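Shared Tables: How Students Use Common Study Space in Fernirley Hall

Project report, Introduction to Social Research
Mafalda Nogueira
April 2026

1. Background

Fernirley Hall has one large common room on the ground floor and a smaller one upstairs. Both are open to all residents. In the fall the hall office replaced the long desks in the lower room with separate tables, and there were complaints that it had become harder to find a place to work. The office said the number of seats had stayed the same. I wanted to find out whether students were using the seats differently, and what they thought a shared table was for.

There is some earlier work on this. A project two years ago by students in the Maglaya building looked at noise but left out seating. I used their question sheet as a starting point and changed most of it.

2. Method

I gave out 80 question sheets and got 50 back. The sheet asked how often people used the common rooms, how long they stayed, whether they would sit at a table where a stranger was already working, and what would make them leave. I also did 20 short interviews, most of them in the hallway outside the lower room. Interviews lasted a few minutes and were not recorded. I took notes and typed them up the same evening.

For the seating part I used the booking log from Sudunon, the system the hall uses for the upstairs room. The log had 208 bookings for the term. It shows who booked and for how long, but it does not show whether the person came. This is a weak point in the data and I come back to it in section 4.

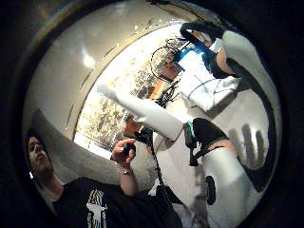
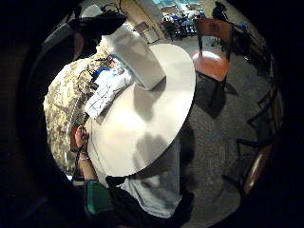
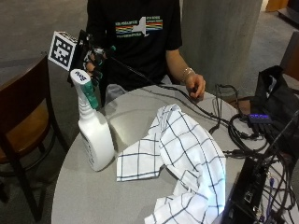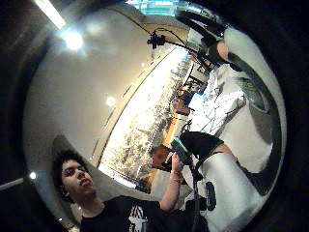 Figure 1. Four views from one session.

3. Results

Most people who returned the sheet said they would sit with a stranger if the room was busy, but they would look for an empty table first. Several wrote that they would walk to the Castard library before asking someone to move a bag. The people who used the room every day minded sharing the least.

The most common reason for leaving was noise, then cold, then not having an outlet. I had expected phone calls to be the main noise problem. Group work was mentioned more. One second-year student said she did not mind talking as long as it was about the work, and that she could tell the difference from across the room.

In the upstairs room, short bookings were usually made on the same day and long ones were made well ahead. Long bookings were also the ones people complained about in the interviews. Three people said they had found the room booked and dark.

4. Problems with the study

The sheets were left at the front desk, so people who never use the common rooms probably did not fill them in. The interviews have the same problem. I also could not match the booking log to real use of the room, and I should have arranged a simple sign-in sheet at the start.

5. Suggestions

The office could release a booking if the person has not arrived after a short wait. One end of the lower room could be marked for group work. More outlets near the windows would help, but I do not know the cost.

Fernirley Hall Student Projects | Contact the hall office | Back to top

This site uses cookies to remember your settings. Accept | Manage

Comments

dlr_upstairs: The outlets by the windows have been on the request list since I moved in. Good to see it written down.

Pia: I was one of the hallway interviews. I still think the long desks were better for spreading out drafts.

T.K.: Did you ask about weekends? The lower room is a different place then.

Mafalda Nogueira: No, the sheet only said "during the week." I would add it if I did this again.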